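Notes on the Household Textile Policy
February 3, 2019

Readers of these pages will recall that in May I undertook to report on the revised approach to worn clothing and linens adopted in this household. The review period has now concluded, and the findings are set out below for those who have written to request them.

The former arrangement was unsatisfactory. Garments requiring repair were placed in the hall cupboard, where they remained until they were no longer in fashion or no longer fitted. An inspection of the cupboard produced 24 articles, among them a wool cardigan bought in Herstead before I was married and a set of tea towels from my late aunt in Nunda. Few had been looked at in years.

Under the revised approach, each article is assigned to one of four categories: mend, alter, donate or cut down for rags. Assignment is to be made within five days of the damage being noticed. Extensions may be granted for articles of sentimental value, although I have found it prudent to grant them sparingly, particularly to myself.
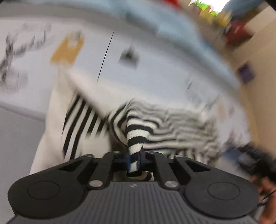
Striped fabric, black and white.

Patterned cloth presents particular difficulties. A stripe that has been carelessly rejoined will draw the eye from across a room, and the mender must accept either a slow match or a visible patch. My correspondent Bogumił Kalinowski favours the visible patch in all circumstances. I remain of the view that it is suited to work clothes and children's trousers, and that a dress shirt deserves the additional evening.

With respect to thread, I have standardized on cotton for cotton and wool for wool. Polyester thread was trialled on a linen pillowcase and cut through the weave at the seam within some four washes. The pillowcase has been reassigned to rags.

Donations were delivered to the church hall in Prostthorpe, where Ferenc Antal accepted everything except the curtains - a decision I consider fair, given their colour. The curtains are under further review.

The cardigan has been mended at both elbows and returned to service. A separate entry on the darning of socks will follow once the grey wool on order has arrived.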